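I have been having the same argument with my friend Roos Brouwer since May, and as she doesn't write a column and I do, I'm going to have the last word on it. She says proper tools are wasted on beginners. I say beginners are the very people who need them, and I say it as someone who has been a beginner at most things and has stayed one at quite a few.

It started with the brushes. I'd signed up for a calligraphy class at the library in Ludavville, mostly to get out of the house, and I came home after the first evening and told Roos I was going to buy a stand. A proper wooden one, the sort you hang your brushes from. She laughed so much she had to put her tea down. "You've done one lesson," she said. "Stick them in a jam jar."

Well, I did stick them in a jam jar. I stuck them in bristles up, like pencils, and left them on the windowsill, and I'll tell you what happened to them. The water ran down into the ferrule and sat there. After a few weeks the best one had splayed out like a dandelion and there was a nasty crumbly feeling where the hair went into the handle. I tried laying the others flat on a saucer and they dried with a bend in them. Our teacher, Karlijn Dijkstra, who is very patient with all of us, picked one up between finger and thumb and asked me whether I'd been cleaning the sink with it.

So I bought the stand! And I've changed my mind about a few other things since, but not about that.

What I hadn't expected was how much difference it makes to have the things out where I can see them. When my brushes lived in a drawer I practised before class, in a panic, with my coat on. With them hanging there on the table I'll do a row of strokes while the potatoes are boiling. I've filled more sheets this summer than I did in the whole of a watercolour course I once took, and that was a course I paid good money for and owned a very expensive folding box for, which lived folded. 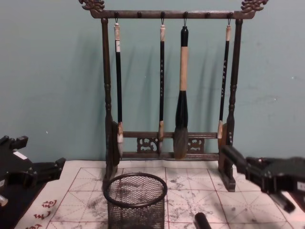
Should you wash a brush before you hang it up, even if you'll be using it again the same evening?

Rinse it in cool water every time you stop for more than a few minutes, squeeze it gently, smooth the tip to a point with your fingers and then let it hang with the hair downwards.

Karlijn drums that into everybody and she's right to. Ink has glue in it. Let it dry up near the ferrule and the hairs set like a doorstop, and then you're soaking it for an hour and muttering. I won't pretend mine come out spotless - the black stays in the hair whatever I do, and I've given up minding. A bit of staining is no worse than a teapot gone brown inside.

Roos's other complaint is about the carving. If you must have a rack, she says, have a plain one, a stick with some hooks on it. Why all the dragons and twiddly bits? I've thought about this more than it deserves. A plain rack would do the job, of course it would. But I don't think there's anything wrong with a useful object showing off a little. My grandmother's sewing machine had gold scrolls painted all over it and she hemmed sheets on it for decades. We've got terribly suspicious of ornament, as if anything with a curl on it must be hiding shoddy workmanship, and we've ended up with houses full of grey plastic tubs that we can't wait to shove in a cupboard. Give me the dragon. I do have to dust him, I'll grant her that.

Where I part company with the shops is over the number of brushes. There's a chap in our class, Digby Hollis, who turned up to his second lesson with 17 of them in a bamboo roll, and he spent most of the evening choosing. You need one big soft brush for large characters and two or three thin ones for small work, and that's your lot for a good long while. Empty pegs are no disgrace. I quite like an empty peg, it gives the wet ones a bit of air.

And I'd put in a word for the practice cloth too, the kind printed with squares that you paint on with plain water. It fades as it dries and you go again. I was snooty about it at first (I wanted ink, I wanted a mess, I wanted to feel like a scholar) but you can make 180 dreadful attempts at a single horizontal stroke and not one of them goes in the bin. There's no evidence. For somebody who hates being bad at things in public, that's worth a lot more than the cloth costs.

Roos came round last week and I made her have a go. She did four strokes, said it was harder than it looked, and hung the brush back up on its peg without being asked. I haven't mentioned it to her yet.

Recent columns
In defence of the big ugly teapot
Anouk Hermans and the allotment swap
What I found at the Skininby jumble sale
Mending a chair, badly
Letters: Pieter Van der Linden on fountain pens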